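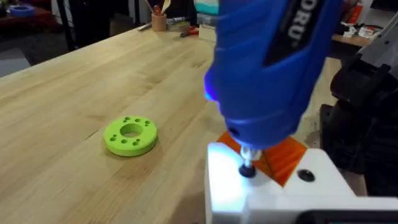

Green ring on the workbench, blue rotary tool to the right.

Okay, so my book club almost broke up over a bookmark, and I was the one who made it, so I guess I should be the one to tell it.

We meet upstairs at Dumlao, which is half bakery and half bookstore and smells like both. There are six of us when everybody shows up. Ok-hee Song picks in December because she asked for December back when we started and no one else wanted it. She picked a novel called The Ferryman of Furkden. It has 97 chapters! Some of them are one page long, she told us, as if that would help.

I loved it. I want that on the record. I read the first 26 chapters in one sitting with my feet on the heater and a bag of pretzels (dinner), and when the ferryman's sister came back across the river with the wrong coat on, I yelled at my cat.

Rosine Mallet did not love it. Rosine reads three or four books at a time, always, and she keeps her place with whatever's in her hand. Receipts, a sock once, a slice of cheese in its wrapper. She'd borrowed Ok-hee's own copy, the one signed by the author with a little drawing of a boat, and she gave it back with a butter knife in it.

"It was a clean butter knife," Rosine said.

Ok-hee turned the book over and opened it and closed it again. Then she put it in her purse and talked only to me for the rest of the night, which was awful, because I was sitting between them.

So I went home and decided I'd fix it with a present. I do this. My sister says I'd bring a fruit basket to a bank robbery. I got out some scraps of walnut and cut two bookmarks, thin as I could get them, and on one I carved a boat for Ok-hee and on the other I carved a butter knife. I thought it was hilarious. I stayed up past one in the morning on the handle alone, and I put in the tiny line where the blade meets it, and I sanded the edges so they wouldn't chew up the pages.

You can see where this is going and I couldn't.

At the next meeting I'd wrapped them both in the same brown paper. Same string, even. I handed them across the table and Rosine got the boat and Ok-hee got the knife.

"Oh," said Ok-hee.

"Is this an apology from me?" Rosine asked, holding up the boat. "Did I make this?"

"No, no, switch," I said, "you have to switch," but Ok-hee had already put on her reading glasses and was looking at that knife very hard. I started talking. I talked about walnut. I talked about the grain and how the first one snapped and I had to start over, and the whole time the guy from Murkutow who delivers the flour was coming up and down the stairs behind me with sacks on his shoulder, and every trip I was still talking.

"It's my grandmother's," Ok-hee said finally.

"What is?"

"The handle. She had a set like this. She buttered my toast with it every morning before school, and then she'd read to me from the newspaper, the crime page mostly." She ran her thumb down it. "I don't want the boat. Rosine can have the boat."

Rosine, who cries at nothing, who sat dry-eyed through the dog chapter, said she had to go check on her car.

She was gone twenty minutes. When she came back she had three cinnamon rolls and her own copy of The Ferryman, brand-new, with the Praleck Books sticker still on the front. She stuck the boat in at chapter two.

"I'm starting over," she told Ok-hee. "I may have been rude to it."

"You were," Ok-hee said, and took the biggest roll.

January is Rosine's pick. She wants poetry. I've already told her I'm not carving anything, and she's already asked me if I could do a sock.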